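Campaigns and the Press, Unit 4
Reading the Opposition File: handout, revised January 7, 2024

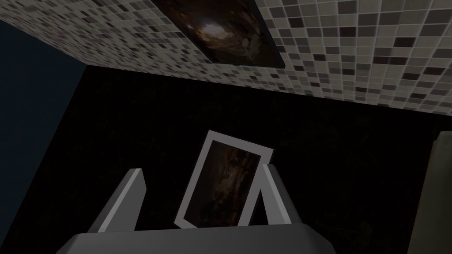

Opposition research reaches the public mostly through reporters, and it reaches reporters as a packet. The packet has clips, court filings, property records, voting histories, screenshots and usually a cover memo telling you what it all means. Throw out the memo first, or at least read it last. A file of 60 items will contain a great many that are dull and a few that look bad, and the memo's job is to make you see a line running between the bad ones. Think of a wall of small mosaic tiles in off-white, gray, taupe and near-black, with the dark squares scattered among the pale ones in no repeating order. Stare long enough and you will find an arrow or a face in it. Missed votes, late filings and rude emails work the same way when somebody has a motive for sorting them.

1. Who paid for it

The usual answer is "the other side," and students write that down as if it settled something. Which part of the other side? A candidate's own campaign, a party committee, an outside group and a primary rival from the same party all want different things. The primary rival is the one most often forgotten, and in my reading of these cases the one who most often gets away with it.

We will use the Skeneck mayoral primary as our running case. The first story there credited its documents to "sources close to the race." That phrase covers almost every adult in Skeneck. The documents came from a firm called Zirnik, hired by a political group whose name appeared on no lawn sign and in no debate. None of that makes the documents false. It does mean that readers in June were judging a charge without knowing who was making it.

2. What the numbers are doing

The Skeneck file said the incumbent had missed 28 votes. Reporters repeated the figure. Fewer asked how many votes there had been, which turns out on the roll sheets to be 1000 over the period covered, most of them routine. A 2.8 percent absence rate is a poor scandal. The firm knew the larger number, as it had to go through the full record to get the smaller one.

Check the opposite trick as well. The incumbent's office replied that only 6 of the missed votes were "substantive." Substantive according to whom? The office would not hand over its list. I give that reply no more credit than the original charge, and neither should you.

3. Surveillance and its excuses

Following a candidate to public events with a camera is legal in most settings and dull in nearly all of them. Campaigns defend it as accountability, and sometimes it is. The same defense then gets stretched to cover sitting outside a house, using a false name to get into a private meeting, or contacting relatives. Keep these apart in your notes. "Everybody does it" is offered for all of them, and it is true of only the first.

Be equally careful with the complaint. A campaign that says it has been spied on has an interest in saying so loudly – outrage raises money, and it moves the story off whatever the camera caught. When the Clekov campaign announced that it had been "infiltrated," the supposed infiltrator had signed in at the door of an open town hall under his own name. The sign-in sheet was available that evening. Two outlets ran the word "infiltrated" in headlines anyway.

4. The denial

Read denials word by word. "No one on our payroll did this" leaves out contractors. "We did not direct this" leaves out knowing about it. "We have no record of this" may describe the records. In the Yin council race, the campaign used all three in a single statement, and coverage summed it up as a flat denial. There was no flat denial in it.

5. For discussion

Bring one news story that relies on material supplied by a campaign or its allies. Mark every claim the reporter seems to have checked independently, and every claim that rests on the packet alone. If you can't tell which is which, mark that too – it will be most of the page.

Then rewrite the first three paragraphs so that the source's interest is plain to a reader who stops there. You may find the story gets weaker. Some of them should not have run, and you are allowed to say so, provided you can say which missing fact would have changed your mind.

Written work should be no longer than two pages. Attach the original story.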